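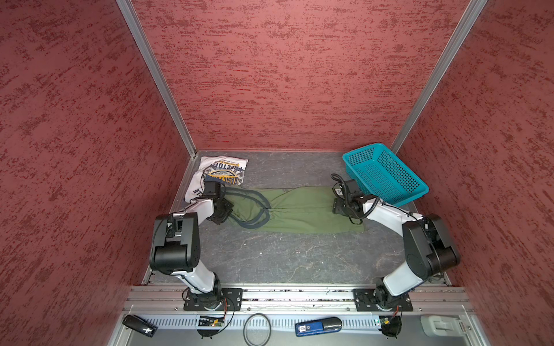 Re: [Botalville-neighbors] Old bread starter, and the May swap

Hello everyone,

I've been meaning to answer Shona's note since it landed, and then the tomatoes needed staking and my sister called, and you know how that goes. Here is what she asked, for those who joined the list after she sent it:

> Shona MacAulay wrote:
> My rye starter has been sulking ever since we moved to the Pollock Street
> place. It bubbles a little by noon and then quits. Same flour, same jar.
> Is it the water? And is anybody bringing starter to the swap in May?
> I'd happily trade for rhubarb.

Shona, I had the very same trouble when we came over from Duvinov, and I fretted about the water for weeks (I even hauled jugs from my cousin's well, bless him). What helped in the end was feeding it more. I had been giving it a stingy spoonful once a day, and my new kitchen gets the afternoon sun, so I think the poor thing was eating everything up by lunchtime and then going hungry. Now I keep back 5 grams of the old starter and stir in 80 grams of rye and the same of water, right before bed, and by breakfast it has climbed up the jar and smells like green apples. Try that for a week before you give up on it!

If your tap water smells strongly of chlorine, you could let a pitcher stand out overnight. I still do, mostly out of habit.

As for the swap, yes, I'll bring starter, in the little jam jars with the lids set on loosely. I made the mistake of screwing one down tight last year and the back seat of my car has never been quite the same. I'll also have two loaves of the Mollness caraway bread for tasting, and I would dearly love some of that rhubarb, as mine came up thin and sad again.

Could somebody remind me whether we're setting up at 9 or at 10? I have both written on my calendar. And if anyone has a spare folding table, please write to me off the list so we don't fill up everybody's inbox.

Warmly, and with flour on the keyboard,
Your neighbor at 1090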